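Workshop Notebook, Dreltemstead Household Studies Unit
Kitchen bench, worktop and storage series
Sunday, June 14, 2020
Entry by: Vandana Semwal
Present: V. Semwal, Lalit Nautiyal (morning only)

1. Purpose of the session

The session continued the work begun in May on the sorting of small goods at the worktop. The question set by Trilok Ahuja was whether goods kept in their bags are put away more neatly than goods tipped out and stored by type. The unit has already completed the cupboard and drawer trials, and the written summary of these is held by Jeanine Hendriks. The present entry concerns baskets only.

2. Preparation

The worktop was wiped down and left clear before the start. Baskets were taken from the Gavia shelf and washed, as two had traces of flour from the previous week's session. They were dried with a cloth and inspected for cracks at the corners. One was withdrawn and placed in the repair box with a note.

The bagged goods were taken from the Riquelme crate. Lalit checked each seal by hand and set aside one bag whose top had been taped over twice. Colleagues are asked not to use brown tape on clear bags. It leaves a residue which marks the baskets and is tedious to remove.

3. Basket and bagged fruit shapes

The white plastic basket with the grey handle strip was selected for the first part of the day. Its rim is smooth, its corners are rounded, and the floor is flat, so that a bag may be slid along it without catching. The perforated sides are of some use in that the contents can be glimpsed without lifting anything out. It was placed on the marbled worktop at an angle, this being the position in which most people leave a basket when they are working from one side.

The goods for this part were the fruit shapes in the clear bag with white polka dots. The yellow piece lies uppermost, with a small dark pinkish-red one directly under it. The dots are a nuisance when one wishes to read the contents at a glance, particularly where the film is creased and shiny, and a plain bag would be preferred for future sessions.
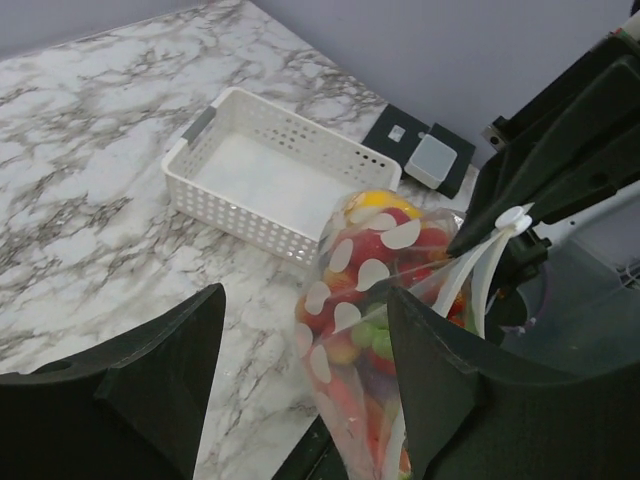

4. Observations

The bag was placed in the basket 6 times and removed after each placing. When it was lowered with its wide part towards the handle end, it settled without assistance. Lowered the other way, it leaned against the long side and had to be straightened. Lalit was of the opinion that the difference would disappear with a fuller bag. This has not been tested.

The fruit shapes were then tipped out and placed individually. They took up the floor of the basket readily, although the rounder pieces rolled to one end whenever the basket was moved along the worktop. A folded tea towel laid on the floor prevented this. The towel is to be recorded as an addition and should not be used in the main series without the agreement of Trilok Ahuja.

Repacking the bag took longer than expected and was not timed. The session sheet allows up to 30 minutes for clearing away, and this was sufficient.

5. Matters outstanding

The basket labels in the Flandau style are peeling. Soledad Dvorak has been asked whether the remaining sheets can be used or whether a new order is required.

The count sheet for the Riquelme crate still shows the old total and should be corrected before the crate is next opened.

Plain clear bags to be requested, same size as at present.

The tea towel has been returned to the drawer under the sink. Part two, with the deeper baskets, will follow when the withdrawn basket has been repaired or replaced.

V.S.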